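Flalholm repair shop rehearses gripper reset on screen before touching the cell

A tool-sorting cell at the Flalholm repair shop is back on a full shift after its gripper was set up again from scratch, with most of the work done in simulation first.

The cell, known in the building as Bozsik, picks hand tools and small parts and passes them on for checking. It had been stopping several times a day since April, usually with the fingers closed a little to one side of the part they were meant to hold.

Teresa Bragança, who looks after the cell for the maintenance firm Fedular, spent 15 days on the job. The first seven went on the screen model alone. She compared the finger positions in the model with those on the machine and found that the zero point for one finger had been entered wrongly after a change of fingertips.

"The arm was going where it was told," she said. "The fingers were closing on a centre line that had moved. You can chase that for weeks on the floor, or you can look at it from the wrist and see it in an afternoon."

The test grasps were run in Truteo, the simulation package the shop already uses for planning. Bragança kept the view close to the gripper and left the background plain, so that the gap between the fingers was easy to judge. A power drill and a smaller blue object were among the items in the model.

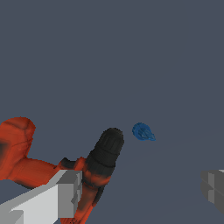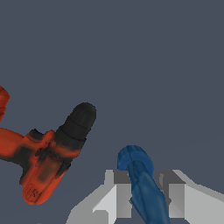
Simulated views of the gripper fingers and the blue object. The object is between the fingers in the second view. Renders: Fedular

Once the offset was corrected, the model was put through almost 3000 grasps with parts at different angles. The same values were then loaded into the controller and the cell was run at low speed with the guards shut. Two further changes were made on the machine itself - the finger screws were replaced and the wrist cable was given a longer loop, as the old one had begun to rub.

The shop has also changed its routine. Fingertips will now be checked against the model every 17 shifts, and any new zero point has to be entered by one person and read back by another. The old values are kept in a folder on the cell computer in case they are needed for comparison.

Bozsik was handed back to the day team on Saturday. Fedular will return to look at the wrist bearing, which was noisy before the stoppages began and was left out of this job. The shop has ordered a spare.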